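December, open day, written up at 4:30 pm with sore feet

Doors opened at 10 and the first bus from Dornimville was already out front, so no slow start for us. The final sheet says 96 visitors, which beats last year's 49 by a mile! The Cimcombe school group was the loudest and asked the best questions (one kid wanted to know if the arms get bored).

Ran the toiletries demo on the two-arm table, 7 rounds before lunch and fewer after. Crinkly packaging is still the hard part. The overhead lights bounce off it and the grasp planner gets twitchy -- I dropped the approach speed in the Ivimen config after round two and left it there all day. Didn't touch the right arm's offsets. Please don't either until I've looked at the logs.
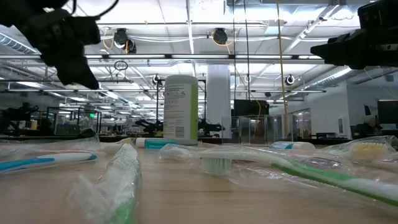
People love toothbrushes, by the way. Last year we did metal blocks and they wandered off in a minute. Hand somebody something they used that morning and they'll stand there and root for it -- I had a whole row of parents groaning at a missed pick.

The folks from Atanasov stayed longest and want to see it again with the lights dimmed. I said sure, probably after the break.

To do: save the logs, recharge the headset mic, order more lanyards.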